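Should I italicise Lithuanian words in an English manuscript?

Asked by Eglė Ramanauskas
2026-10-20
Topic: Manuscripts and style

I have finished a draft of a novel set partly in Kaunas and partly in Adelaide. It is 275 pages in standard format. The grandmother speaks a mix of English and Lithuanian, and the narrator uses a few Lithuanian words for food, relatives and things in the house. There are over 70 different words if I count the ones that only turn up in songs.

In the first draft I put all of them in italics. My writing group is split. Half of them say italics help the reader and half say it makes the grandmother sound as if she stops and changes her voice every time she says "močiutė". I also have italics for emphasis and for letters, so some pages are a mess.

I want to send it to Briltirmont, who open for submissions again soon. Their guidelines say "clean and consistent" and nothing about other languages. Do I take the italics out? And do I need a glossary? I use Pladik to write in, if that matters.

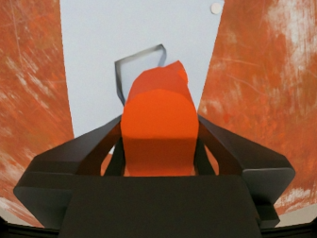
Wan: Are the words in the narration as well as in the dialogue? I'd treat those separately. Also, is the narrator meant to be fluent?

Eglė Ramanauskas: Both. She grew up with it, so fluent but rusty.

2 answers

Answer by Grilora (accepted)

Take them out. If the narrator grew up with the words then they are ordinary words to her, and the page should treat them that way. Plenty of publishers have moved in this direction, though some house styles still ask for italics on anything that isn't in the dictionary they use. You can't know which until you have a contract, and it is a small job for a copy editor to change it either way.

What matters more at submission stage is that you've made a choice and stuck to it. I would do this:

Keep italics for the letters only. If the letters run longer than a page, indent them and leave them in roman, as long italic passages are tiring to read.

Cut most of the emphasis italics. You will probably find the sentence works without them.

Keep every diacritic. Don't type "mociute" in one chapter and "močiutė" in the next. Check your font shows ė, ų and š properly once the file is exported. I've had Pladik swap in a different font for single letters when saving to Word, and you can see it on the printed page as a slightly heavier character. Changing the whole document to one font after export fixed it for me.

Decide how you'll handle endings. Lithuanian nouns change with case and with how you address someone, so the grandmother may call a person one form and the narrator use another. Either is fine. Write down the rule.

Put all of this on a style sheet. Mine is a single page with the words in alphabetical order, the spelling I've settled on, and the chapter where each one first appears.

On the glossary, I would leave it off. Where a word matters to the plot, the line around it should carry the meaning.

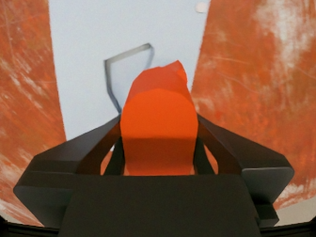
Should the style sheet go in with the submission?

Keep it on your own computer for now and offer it to the editor if the book is accepted.

Answer by a member (account closed)

I disagree about the glossary. I read a lot of translated fiction and I like having one at the back. Put it in and let them cut it. I left my italics in and my book was fine, but it was about sailing and most of the foreign words were names of knots.

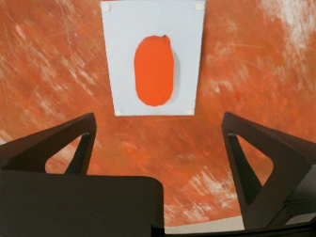 White sheet on a scuffed orange surface.

Comments on this answer

Wan: Names of knots is a bit different from a character's first language.

Eglė Ramanauskas: Thanks, all. I've taken the italics out of the first four chapters and it reads better than I expected. Leaving the songs in italics for the moment. I found three spellings of the word for cold beet soup, so the style sheet is happening.

Grilora: Song lyrics in italics is normal. Check whether any of the songs are still in copyright before you go further with those.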